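From: Noreen Ansari
To: Troston Small Shops list
Date: Mon 18 September
Subject: Re: card fees, are we all paying the same?

Damir Matić wrote:
> Got my statement from Hodine and the monthly charge went up again.
> I paid 472 in fees on a pretty slow month. Is anyone else seeing
> this, or did I sign up for the wrong plan? Also, is the minimum
> purchase sign worth the grief?

Hi Damir and all,

Yes, same thing at my place! I was on the old plan until April and then they moved me to the new one (there was a letter, which I put in a drawer like a genius). I called last week and sat on hold forever, but the woman I finally got was lovely and put me back on the flat rate. Ask for the flat rate by name, and have your account number ready or they make you start over.

I pulled out my paperwork for the year so far and I've paid 1402 in card fees, with 738 of that since the switch. For a shop my size that's a new front window sign, which I could really use.

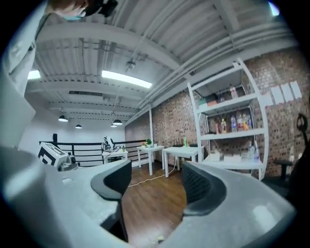
Blue mask and short brown hair, top left.

As for the minimum purchase sign, I took mine down. People would put back the one greeting card they wanted and walk out, and I'd rather eat the fee than lose the sale. Ljubica still has hers up at the bakery and says the regulars don't mind, so maybe it depends on what you sell. Ljubica, jump in if I've got that wrong!

One more thing, Söderlund is offering readers with no monthly charge if you do more than 900 a month in card sales. I haven't tried them. Rosimeire, didn't you look into it before you moved to the Nokberg store? I'd love to know if there's a catch, especially how long the contract runs and what they charge to get out of it.

Damir, I can bring my old and new statements by your shop on Thursday after closing if you want to compare them line by line.

Noreen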